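棚が空いている

五月の連休に棚の中身を全部出した。全部、というのは本当に全部で、文庫本も、電池の箱も、何の鍵だかわからない鍵も、旅先でもらった紙ナプキンも、ひとつ残らず床に並べた。連休が終わって二週間以上たった今日、2018年5月20日、床はようやく床に戻り、棚はほとんど空のままである。片づけたのか散らかす場所を替えただけなのか、押し入れの戸を開けなければ前者ということになる。

棚を買ったのは去年の十二月だ。Clomnessという通販の家具屋の、白い升目の棚である。背板つき、縦にも横にも置ける、色は白のみ。年末の割引に目がくらんだ。それまで使っていたのは学生時代からの茶色い本棚で、棚板が真ん中で笑っているように反っていた。あれを眺めて年を越すのが急に嫌になり、夜中に注文ボタンを押した。夜中の私は気前がいい。昼間の私が支払う。

届いた箱は玄関の幅とほぼ同じで、私は自分の家に入るために箱をまたいだ。説明書は薄い冊子で、文字がなく、笑顔の人間が二人で組み立てている絵が描いてある。一人の絵には大きなバツがついていた。うちは一人なので、バツのほうで組み立てた。途中で板の表と裏を間違え、ばらして、また間違えた。出来上がったのは夜の十一時過ぎで、工具を握っていた右手はその後しばらく箸を持つ気がしなかった。

さて、升目の棚というのは、買うと升目を埋めたくなる。これは恐ろしい性質で、カレンダーの空欄に予定を書き込みたくなるのと同じ病気だと思う。最初の一週間はよかった。本を二つの升に、レコードを一つの升に、残りは余白、などと気取っていた。年が明けると、余白にとりあえずの郵便物が入った。郵便物の隣にとりあえずの充電器が入り、充電器の上にとりあえずの帽子が載った。二月にはもう、どの升にも「とりあえず」が住んでいた。白い棚の白いところは、前の縁だけになった。

途中で、升に合う箱を買えば解決すると思った時期もある。布の箱や籐の箱を、升にすぽっと入れて、中身を隠すやつだ。雑貨屋のErkinthorpeまで電車に乗って見に行った。帽子が隠れ、郵便物が隠れ、充電器が隠れた。そしてどの箱に何を入れたか忘れ、確定申告の書類を探して全部の箱を引っ張り出した。隠したものは、私からもちゃんと隠れていた。箱はその後、箱を入れる箱に入っている。

そういうわけで、連休である。本を分けるところから始めた。一冊ずつ手に取ってときめくかどうか尋ねるという方法があるらしいが、うちの本はこちらが尋ねる前に読み始めさせるので作業にならない。代わりに、同じ本が二冊あるものから抜いた。意外とある。面白そうだと思って買い、家に面白そうな本があることを忘れ、また面白そうだと思って買う。趣味が一貫しているとも言える。

売れそうなものを紙袋に詰めて、駅裏の古本屋Chaudharyに持っていった。店の人は袋の中をしばらく眺め、電卓を叩き、1,336円と言った。袋は三つあった。三つの袋を両手に提げて坂を下りた私の労働はそこに含まれていない。帰りに棚の隙間から一冊見つけて買ったので、手元に残ったのは295円である。買った本は、さっき売った本の続編だった。

本以外のものは、もっと手ごわい。本には少なくとも背表紙があって、自分が何者かを名乗ってくれる。名乗らないものが困る。たとえば黒くて細いコード。両端の形が違い、どちらもうちの何にも刺さらない。捨てた翌日に必要になるという話を誰もがするので、怖くて捨てられない。五年捨てずにいて、必要になった翌日というものが来たことは一度もないのだが、来ないという保証もない。コードは勝った。今も押し入れにいる。

紙類は思い切って捨てた。保証書の束を広げたら、すでに家にない電子レンジの保証書が出てきた。その前の電子レンジのもあった。保証されていた歳月が層になっていて、地質学のようだった。いちばん下から、若い頃の私が几帳面な字で「大事」と書いた封筒が出てきた。中身は空だった。

三日目の夕方、棚が空になった。空の棚は、思ったより大きい。物が入っているときは物を見ているので、棚の奥行きなど気にもしない。出してみて初めて、こんなに深かったのかと思う。奥の隅には埃が四角くたまっていて、濡らした布で拭き、乾いた布でまた拭いた。白い板は、拭くと少しだけ偉そうな顔になる。

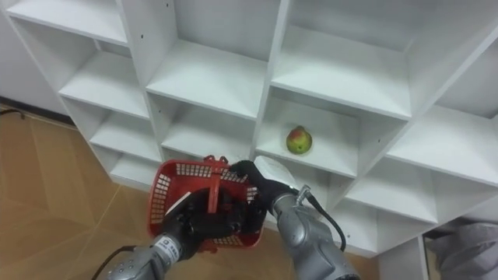
空の棚に、まず何から戻せばいいのか？

毎日手に取るものから戻す。それも、立ったまま手が届く高さの升に入れる。飾りたいものはその後でよく、しまっておきたいだけのものは、そもそも棚に戻さなくていい。

と、自分で書いた覚え書きを冷蔵庫に貼ってある。偉い。問題は、毎日手に取るものを数えてみたら、鍵と財布と老眼鏡くらいしかなかったことで、これは棚ではなく皿が一枚あれば足りる。私は皿一枚で済む暮らしのために、バツのついた絵のとおりに夜の十一時まで棚を組み立てたことになる。

果物を置く、というのも考えた。台所に果物を置くと、鍋の陰で忘れられて、再会したときには互いに変わり果てている。居間の棚なら前を通るたびに目に入る。一升にひとつだけ置いておくと、妙に立派に見えるのもいい。美術館で石ころがガラスケースに入っていると、ついありがたがって説明を読んでしまうが、あれに近い。ただ、立派に見えすぎて食べるのに踏ん切りがいる。おやつに手を伸ばすのに、展示品を撤去する気分になる。

本は半分ほど戻すつもりでいる。つもりでいるうちに二週間が過ぎた。空いている棚というのは、慣れるとなかなかいいものだ。朝、カーテンを開けると奥のほうまで光が入って、升ごとに少しずつ灰色の濃さが違う。前は帽子と郵便物が受け取っていた光である。帽子は光をもらっても別に喜んでいなかった。

ついでなので、棚の掃除について学んだことも書いておく。白い棚は、汚れが目立つのではなく、拭いた跡が目立つ。最初は台所用の洗剤を薄めて使い、乾いたら筋だらけになって、拭く前より汚く見えた。次にPrerkoという、水だけでいいと謳う布を買ってみた。423円。水だけでいいのは本当で、つまり家にあった古いタオルでもよかった。布は気に入って使っている。気に入ることで元を取ろうとしている節はある。

あと、ネジの穴。買ったときに、仕切りに小さな穴があるのが気になって、何かの部品をつけ忘れたのではと説明書をひっくり返した。半年近くたって棚は立っているので、つけ忘れていたとしても大した部品ではないのだろう。物が詰まっていた頃は穴のことなどすっかり忘れていた。空になった途端、目がそこへ行く。片づけると小さなことが気になるようになる、というのは片づけの本にはあまり書いていない。うちにある片づけの本は三冊とも調べた。三冊あることについては、今は触れないでほしい。

壁から少し離して置くか、ぴったりつけるかでも迷った。床と壁の境に幅木があるので、ぴったりつけたつもりでも上のほうに隙間ができる。その隙間に、必ず何かが落ちる。前の本棚のときは、引っ越しで動かしたら裏から葉書が出てきて、返事を出すには遅すぎる結婚のお知らせだった。今回は上に物を置かないことにした。置かなければ落ちない。この理屈をもっと広く適用すれば人生が楽になりそうだが、たぶん適用しない。

連休の間、床に並んでいたものたちの話に戻ると、行き先が決まらなかったものが最後に18点残った。旅先の紙ナプキン、片方だけの手袋、蓋のない缶、缶のない蓋。蓋と缶は合わなかった。試したのである。紙に書き出して、月末までに決めることにして、その紙を升のひとつに置いた。とりあえず。

置いてから、しまったと思った。今は画鋲で壁に留めてある。

来週は本を戻す。戻す順番は出版社別か、背の高さか、読んだか読んでいないかで悩んでいて、読んでいないほうで分けると一升では足りないことがわかってきた。続編のほうは、まだ袋に入ったまま玄関にある。前の巻の筋を覚えていないので、確かめたいところがあるのだが、その巻は駅裏の店にある。明日あたり、まだ売れていないか見に行こうと思う。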